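Home Automation > General > Can they do the dishes yet?

kudis_shed
Posted 7:40 pm
Been reading the Kornberg thread where people reckon a two-finger arm will be doing kitchens in a couple of years. I've had a Laryea arm on the bench since May and I'd like to hear from anyone who has got real chores out of theirs. Mine is good with one thing at a time if I set it down neatly. A normal kitchen bench isn't neat.
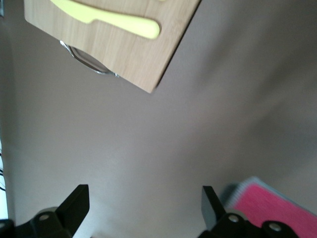 A knife is my sticking point. It's thin, it lies flat, and the board under it is nearly the same height. I've logged 153 tries at lifting one and 4 were what I'd call clean.

flatwhite941
Posted 7:58 pm
Four out of 153 sounds like your approach angle, not the state of the art. Come in lower and slower and grab the handle. Mine sorts cutlery most evenings.

kudis_shed
Posted 8:05 pm
Sorts it from what, a tray? I'm talking about stuff left wherever.

flatwhite941
Posted 8:11 pm
A tray, yes. I don't see why that doesn't count – I use a tray too.

Clito_user
Posted 8:30 pm
Cutlery is the easy end. Try anything with cloth. Rigid things stay the shape you planned for and a tea towel doesn't. Put both in one grip and you've got a new problem. 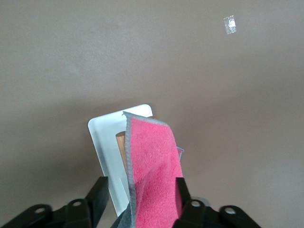
Plate, dowel and pink microfibre cloth in one grip.

Holding is one job and wiping is another. I wouldn't pay for it until it can do both on a plate with dried egg on it.

millrow
Posted 9:02 pm
Shop floor view: we run two arms at work and they earn their keep, but every part arrives in the same spot facing the same way. Move the bin a hand's width and someone has to go and sort it out. Homes are all moved bins.

flatwhite941
Posted 9:15 pm
Then fix the home a bit. People rearranged kitchens for dishwashers.

kudis_shed
Posted 9:21 pm
Fair point, though my dishwasher doesn't mind which way the forks face. Will try the lower approach tomorrow and post the numbers.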